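Put the Shutoff Valve on the Drawing
March 30, 2025

Bathroom plans handed to an owner at the end of a job usually give the position of every fixture to the nearest quarter inch. They give the finish, the tile layout, the door swing and the mirror height. In most of the sets I have reviewed, they say nothing about where the water is turned off. 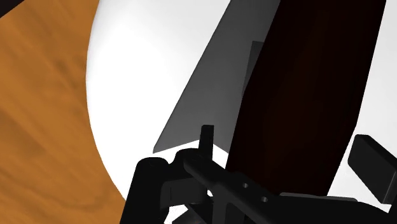
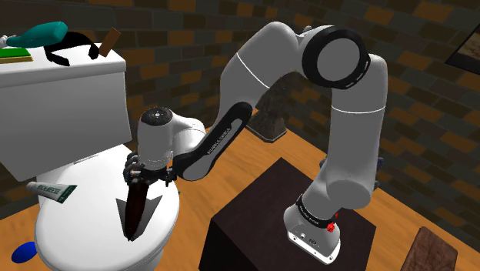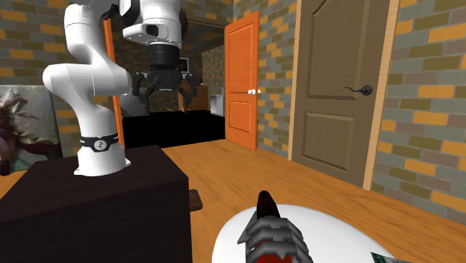 Three rendered views of one interior.

I think this omission should be treated as a defect in the documents, on the same level as a missing dimension, and that a plan reviewer should be able to send a set back for it. The usual answer is that valve locations are a field decision. I will argue that this was a reasonable position when supply piping ran exposed through a basement and every branch could be followed by eye. It is a poor position for a building where the piping is inside walls, behind tile and above finished ceilings.

The terms need to be fixed first. A fixture stop is the small valve under a sink or beside a toilet. A branch valve controls a group of fixtures, often one bathroom or one dwelling. A riser valve controls a vertical line serving several floors. The building valve controls everything. Codes as adopted by most towns require some of these and leave others to the designer, and the requirements for access are written in general language. A valve must be "accessible," which in practice has been read to cover a valve behind a screwed panel behind a wardrobe.

The Brunmont, a residential building in Drestitdale where I was retained to review the water piping, is a useful case. It has 68 apartments on a set of shared risers. The original drawings show 52 branch valves. We opened panels and ceilings for the better part of January and found that many of the valves on the drawings had been moved, some had been left out, and others had been added without being recorded. None of this was unusual work. The pipe was sound and the joints were well made. The people who installed it had adapted to a duct or a beam, as installers must, and the drawing had stayed the way it was when the permit was issued.

The consequence is easy to describe in terms of time. When a supply connector fails under a sink, the flow through a half-inch line at ordinary street pressure will put several gallons on the floor each minute. If the fixture stop turns, the event ends in the time it takes to reach it. If the stop is seized, the next device upstream has to be found. In a building with a good record, that is a matter of reading a tag number. In a building without one, the next device that anybody can name is the riser valve or the building valve, and the building valve is often in a locked room. The volume of water released is set almost entirely by the search. Pipe size and pressure are fixed. The search is the only term in the calculation that an owner can change cheaply.

Spending in the industry is directed elsewhere. Leak detectors are sold in large numbers. Automatic shutoff units are sold with a monthly fee. I have no objection to either, and I have specified both. A detector reports that water is present, and somebody must then close something. An automatic unit closes one valve, usually the one at the building entry or the dwelling entry, and it is itself a piece of equipment that must be found and bypassed when it fails closed on a holiday. Neither removes the need to know where the manual valves are. They make it more pressing, in my view, as the piping around an automatic unit tends to be altered when the unit is put in and the alteration tends not to be drawn.

What I am asking for is modest. Each valve larger than a fixture stop gets a number. The number goes on a tag at the valve, on the panel in front of it, and on the plan. The plan gives the height above the finished floor and the distance from one named wall. It states what the valve serves and which way it turns. A copy of that sheet, at a size a person can read without glasses, is kept inside the dwelling. The inside of the vanity door is a good place. The electrical trade has done something close to this for a long time. A panelboard without a circuit directory will not pass in any town I have worked in, and no electrician regards filling one out as an insult to the craft.

The first objection is cost, and it deserves a number. On the Brunmont work we tagged 191 valves, counting the risers and the mechanical room. The labor for tagging and recording, once a valve had been exposed, was small beside the labor for exposing it. In new construction the exposure costs nothing. The wall is open and the plumber is standing in front of it. I would expect tagging and dimensioning in a new building to disappear into the rounding of the plumbing contract. The same work carried out twenty years later involves a tile saw.

The second objection is that the record will be wrong. Drawings drift from buildings, as the Brunmont shows, and a wrong record may be worse than none. I take this one more seriously. A person who trusts a plan and opens the wrong ceiling has lost time that a blank plan would not have cost. The answer is to make the record a condition of the final inspection and to have the inspector check a sample. An inspector who opens 2 panels on a floor and finds the tags matching the sheet has learned a good deal about the rest of the floor. The sheet should carry the name of the firm that recorded it and the revision. Later work that moves a valve should require a revised sheet before the permit is closed, on the same terms as a moved electrical panel.

The third objection comes from designers and concerns appearance. Access panels are ugly. I agree that most are. The common painted steel panel with a screwdriver latch has not been improved in my working life, and it is placed with no regard for the tile joints around it. This is a design problem of the ordinary kind, and it is solved by locating the panel early. Grendetti makes a magnetic frame that takes a full tile and sits flush, and I have used it in three projects with no complaints beyond the price. A panel that is drawn on the elevation can be aligned to the grout lines. A panel that is discovered during rough-in cannot. Designers who dislike panels have the strongest interest of anyone in putting valves on the drawing.

Renderings deserve a word here. Owners now approve bathrooms from three-dimensional models, and those models are far more detailed than the elevations they replaced. In the ones I am sent, wood grain is modeled, and so is the curve of a porcelain rim. Access panels are rarely modeled at all. The owner approves a wall with nothing on it, and the plumber is then asked to deliver a wall with nothing on it. The valve goes into the adjoining closet, or above the hallway ceiling, or into the neighbor's side of the partition. I have found all three. If a model is going to serve as the approval document, the panels should be in it, at their real size, with the door shown open in at least one view.

There is also the matter of exercising valves. A gate valve left open for fifteen years will often fail to close, or will close and then decline to open. A quarter-turn ball valve is better and should be the default for branch service, but it too benefits from being turned once a year. No maintenance program can turn a valve that is not on its list. At Hodoroagă, a smaller property I have looked after for some time, the annual round takes one person a morning, and it has been the source of nearly every valve replacement made there. Those replacements were scheduled, with the water off by notice. Replacing the same valves during a leak would have meant draining a riser with people waiting to cook.

I would leave fixture stops out of the numbering requirement. They are in plain sight in most bathrooms, and a rule that covers everything tends to be enforced on nothing. I would include any stop that is concealed — wall-hung toilets with in-wall tanks are the main case, where the stop sits behind the flush plate and few occupants have any idea that the plate comes off.

Towns can act on this without waiting for the model codes. A local amendment of one paragraph would be enough: valves above fixture-stop size to be numbered, tagged, dimensioned on the record plan and posted in the space they serve. Drestitdale has the draft language in front of its building department now, and the comment period is open. Owners with existing buildings can start sooner, with a roll of brass tags, a tape measure and whatever panels are already hinged.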